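Giving up the storage unit in Flerndale
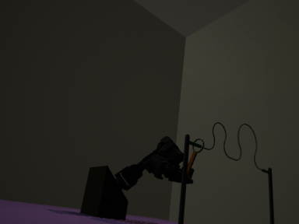 I paid for a storage unit for seven years. I gave it up in December, and I have been meaning to write down how that went, mostly so I don't do it again.

When I moved out of the house in Flerndale I went from three bedrooms and a basement to a one-bedroom apartment. The plan was to rent a unit for the summer, sort through everything on weekends, and be out by fall. The place was called Haberkorn Storage, out past the feed store, and the first month was a dollar. After that it was $56 a month for the smallest size they had with a door you could walk through. That seemed like nothing at the time.

I went out there a lot the first summer. I would bring home one box, go through it on the kitchen table, and take back what I couldn't decide on. By September I was taking back most of it. Then it got cold, and after that I went maybe twice a year. The bill went on a card I didn't look at very closely.

The rent went up a few times. They would send a letter on yellow paper that thanked me for being a customer and gave the new amount in the last paragraph. I read the first one and I don't think I opened the others. By the end it was a good deal more than $56. I haven't added up the total and I don't plan to.

What got me moving was a water bill, oddly enough. My building changed how it split the water, my share went up, and I sat down one evening to see what else I was paying for. The storage unit was the third biggest thing on the list after rent and the car. I gave notice the next morning before I could think about it.

I had until the end of the month. I took the week off work and drove out every day around eight, before the gravel lot got busy. It was cold enough that I wore gloves the whole time. The light in the hallway was on a timer, and it went off every ten minutes or so until you walked back to the switch by the entrance.

I had 40 boxes on the list I made when I moved in. The list was taped to the inside of the door and I had numbered everything with a marker, which I was pleased to see I'd done properly. The labels themselves were less useful. "Kitchen misc." was mostly extension cords. "Desk" was two boxes, one of which was the manuals for appliances I had sold with the house.

Most of the furniture was easy. The bed frame and the dresser went to a thrift store that picks up. My Novus stereo went with them. I had thought about that stereo quite often over the years, and when I plugged it in at home only one side played. I could have had it fixed. I had gotten along with a small radio for seven years, though, and I didn't want to find a shelf for it.

Books were slower. I kept one box and took the rest to the library sale. Some had gone wavy along the bottom – the boxes had been sitting straight on the concrete. If you do rent a unit, put something under the bottom row. Pallets are good and the feed store gave theirs away.

The photographs took longest. I had them scanned by a shop called Larora, which does it by the shoebox, and got back 2,463 files on a thumb drive. A lot of them are of the same lake. I kept the prints of the ones with people in them and let the rest go. I thought I would mind that more than I did. I have looked through the files once, on a rainy afternoon, and I expect I'll do it again at some point.

What I kept fits in the hall closet. It comes to the photographs, the one box of books, a good set of wrenches, my grandmother's mixing bowls, a winter coat that still fits, and a lamp I haven't found a place for. I did throw out a folder I needed later, with the paperwork for the old roof. The people who bought the house wrote asking for it, and I had to tell them it was gone. They were nice about it.

On the last day I swept the unit out, took the lock off and dropped the form through the slot at the office. They mailed back the deposit in January, less a cleaning fee. I called about the fee, since I had swept, and they took it off.

The lock is in a kitchen drawer. I use it at the gym now.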